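Automation and Everyday Work
Handout 4: Can machines do the chores yet?
Instructor: Barbara Jakubowski
May 2, 2024

Read before the discussion section. Bring the worksheet from Handout 3.

1. What counts as a chore

For this course a chore is a short job with a plain goal and no fixed layout. Clearing a desk is a chore. So is putting returned parts back in their bins at the end of a shift. Welding the same seam all day is not, and machines have done that kind of work for decades.

The trouble with chores is variety. A factory arm can be given the same part in the same spot every time. A desk has whatever was left on it, and the objects differ in shape, weight and finish.

2. Picking up one object

A computer mouse is a fair test. It is rounded, so flat fingers touch it over a small area. Squeeze too lightly and it can turn in the grip. Squeeze too hard and a button may click or the shell may flex.
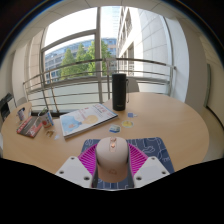

Figure 1. Mouse held upright between two ribbed fingers, over the mouse pad.

Note how much else is on the table. A person moving the mouse would ignore the book and the stickers. A machine has to work out that they are not part of the job, and that the hand must not sweep them off on the way past.

3. Lab results versus working results

The Drevico trial at Clovstead ran in January. On a tidy bench, the arm finished 100 pick-and-place runs with 2 drops. On benches left as the staff had left them, it failed nearly 4 times as often. Most failures came at the release: the part was set down on top of something else or let go too early.

Keep three questions apart when you read a claim like this:

Can it grip the object?
Can it put the object where it belongs?
Can it do both in a room it has not been set up for?

Published demos mostly answer the first. The Lirkley reading deals with the second.
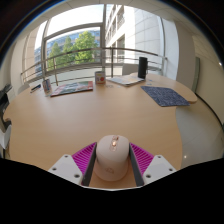
Głowacki disagrees with the order of these questions and would put the room first, on the grounds that a shop buys a machine for its own floor and has no use for a good grip that only works somewhere else.

4. For discussion

Pick one chore from your home or job. Write down each step, including the ones you do without thinking. Mark the steps where the object could be in a different place each time.

Then say which steps you would hand to a machine today and which you would keep. One page is enough. Hand it in at the start of section.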